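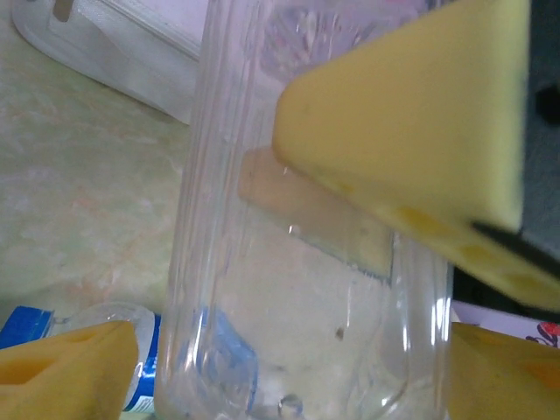

Clear plastic container on a marbled countertop

I've been meaning to write up the Leka for months, and now that I've finished a whole regiment's worth of letters with it, I guess it's time. For anyone new here, I transcribe First World War letters and service papers, mostly from families whose relatives served in labor units and supply columns (the people who moved the hay, fixed the roads and hardly ever show up in the big histories). It's a hobby that ate my dining room.

The Leka is a book cradle with a glass top plate and a pair of lights on bendy arms. You lay your volume or your loose sheets in the V, bring the glass down gently, and photograph from above with whatever camera or phone you have. Before this I was using two cushions and a desk lamp, so the bar was pretty low!

Setup took me one evening and most of a pot of coffee. The instructions are a single folded sheet and the drawings are tiny. I put the left support on backwards, took it off, put it on backwards again, and finally went and looked at the photo on the box. Once it's together it feels solid, and it hasn't wobbled since.

What sold me was the first diary I tried. It belonged to a driver in a mule transport column, written in pencil in a little pocket book with a spine like a dry leaf. On the cushions I could never get the inner edge of the page, and that's where he crammed his last few words on every line. With the cradle holding the book at a gentle angle I got every one of them. There's a whole run of entries from November where he complains about the rain, the mules, the sergeant and the jam, in that order, and I'd been missing half the jam.
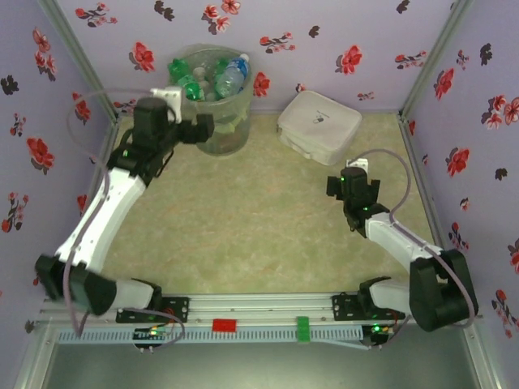
Plastic bin of bottles, with a red flower print on the walls

The lights are good on pencil and very good on faded ink. They're less good on shiny paper. Official forms from later in the war came out with a white streak across the middle until I learned to push both arms way down low and out to the sides. Field postcards are fine, and so are ration cards. Photographs under the glass are a pain, and I've gone back to shooting those by the window.

A word on the glass. It's heavier than you'd think, and I wouldn't let it down on anything with a wax seal or a pressed flower in it. One family lent me an envelope with a poppy tucked inside, and I took that one with the plate off and held my breath.

I've also used the Flidex, which a friend at my local history group swears by. It folds flat, which I envied every time I carried the Leka out to the car, and it's easier for big maps. But the Flidex has no proper spine support, and for bound diaries that's a dealbreaker for me. If all you have is loose letters, get the Flidex and save your back.

The software that comes with it is called Clustex, and I have mixed feelings. It sorts your pictures into page order and crops them, and it did a lovely job on typed casualty lists. Handwriting confuses it. It decided that one poor private's letter home was upside down and kept flipping it no matter what I told it. I still let it do the cropping and then fix the rest by hand.

So far I've put 1,067 pages through, all of the Arnside letters plus a fat bundle of hospital records. In that time I've replaced one rubber foot and nothing else. The hinge squeaks a bit in cold weather. I wish the arms were 6 inches longer, and I wish the power cord came out of the back instead of the side where my elbow lives.

Would I buy it again? Yes, for bound books, without thinking too hard. Next up is a quartermaster's ledger that smells like a wet barn, and I'll add a note here on how the cradle copes with something that thick.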